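Subject: Re: [automation-users] Open day in Privomitz, is there something to see for us?
Date: June 13, 2024

On the list, a member wrote:
> We received the invitation of Pramari for the open day, but it is
> a long trip from our side. Did anyone go? I want to know if they
> show soft materials or only the usual boxes and bottles. We gave up
> on thin material in January and I do not want to drive 2 hours
> for a slide show.

Hello all,

I went, and I stayed longer than I planned. There were 12 visitors in my group, so everybody could stand close to the table and ask questions. The slides took eight minutes. After this we went directly to the two-arm cell, which they call Uno.

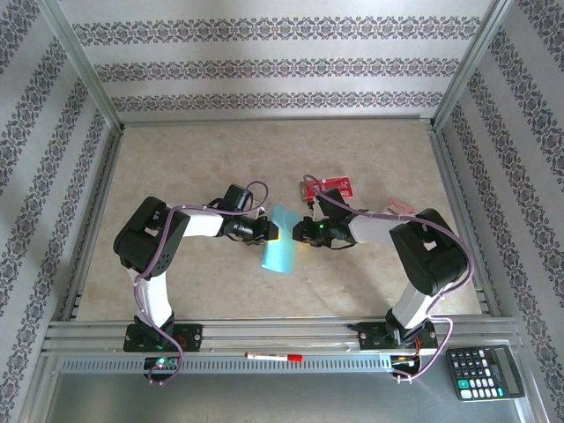
My own interest was the handover, because in our shop we have one arm only and must put every piece down before we can take it from the other side. Uno has both arms on one rail at the front of the table, and the grippers can come very close together, with the light blue piece held between them. I asked if the distance between the bases can be changed. It can, but then you must do the calibration again, and for this they plan one full morning. Please also look at the cables if you build something similar. They loop over the joints with small ties, and I would like more protection there for daily work.

The second part was about grip force. The engineer let us choose the closing speed from a list, and I found this more useful than the talk. They use the Onishi method for the force limit — I have the handout, 53 pages, and can send a copy to anyone who writes to me off the list.

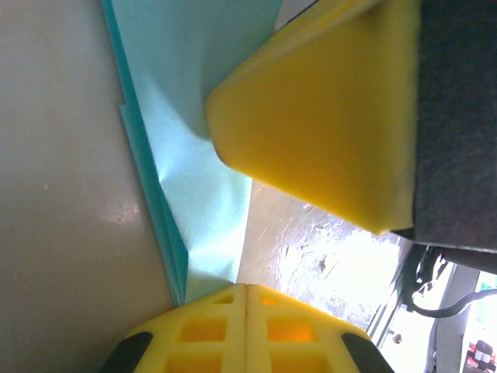 Uno, wrist camera: yellow finger against the light blue material.

To answer the question: yes, they do show soft material, and for me the trip was worth it. But I did not get a clear answer about price, and the software was only explained, without a chance to try it. If you go, ask for this before you travel.

Best regards from a reader in the packaging trade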